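Notes for the lunchtime talk: do we really eat less off a smaller plate?

Start without slides. Ask who has been told to swap their dinner plates for smaller ones. Wait for hands. Then ask who did it, and who was still doing it a month later.

The claim, as most people hear it: put the same food on a small plate, it looks like more, you feel fuller, you eat less. Say it slowly and let it sound sensible. It does sound sensible. I believed it for years and bought the plates.

Now the Akham leaflet. It promises results for "busy families" and cites one trial. Read out the size of the trial – 13 people, one meal each. Pause. Mention that they served themselves once and were never followed up, so second helpings at home are anybody's guess.

Hậu Giáp's objection, which he'll probably make from the floor anyway: the illusion is real on paper, with circles drawn inside circles. Fine. I don't dispute the circles. A hungry person looking at stew is a different test.

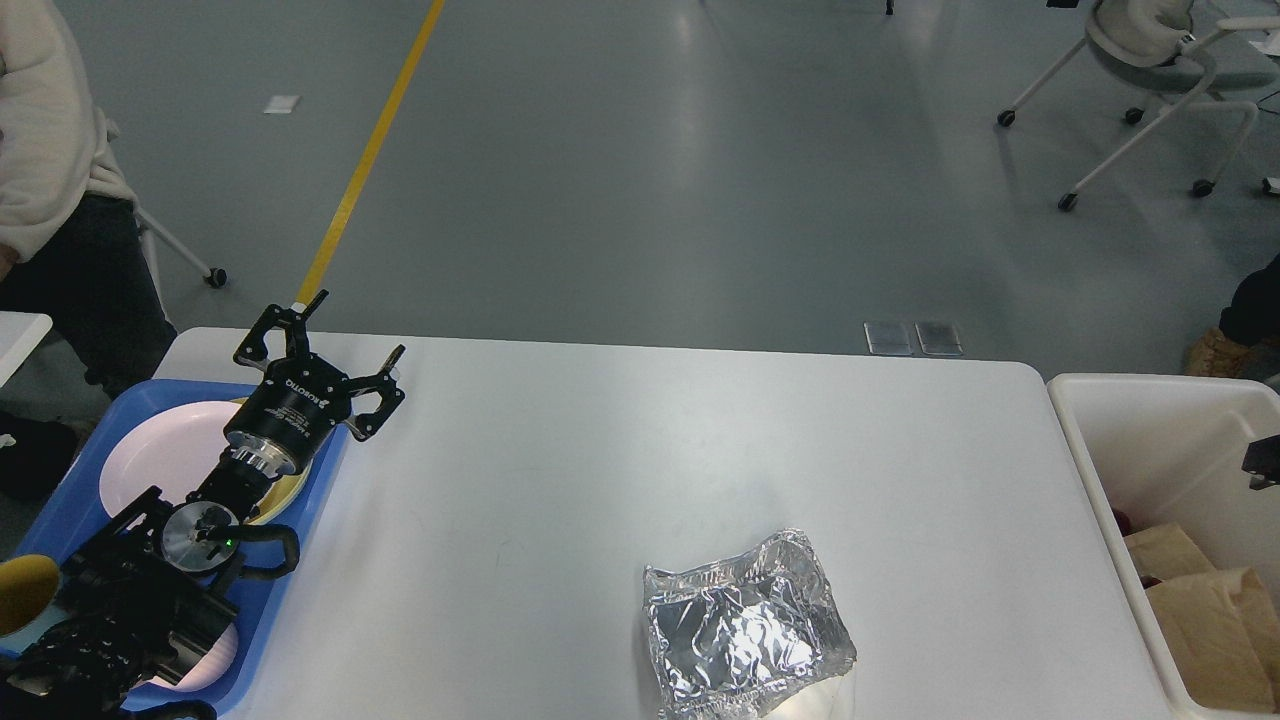
Move on to the Manalo survey. Bigger, some 1000 replies, and people will say that settles it. Ask what was measured. Respondents guessed how much they'd eaten the day before. I can't remember what I had at breakfast, so go gently here, but do make the point.

If time is short, skip the Bavia canteen story. If not, keep it brief: smaller plates brought in, less waste reported, and in the same 3 weeks the puddings were dropped from the menu. Which one did it? Let them argue.

Likely question: "Is there any harm in trying?" No, apart from the cost of the plates. My complaint is with leaflets that tell people it works, so they blame themselves when it doesn't.

Second likely question: what about colour? Same answer, weaker evidence. Don't get drawn in – last time this ate 11 minutes.

Finish by asking for better studies, if anyone has them. Leave my email up. Water is on the side table.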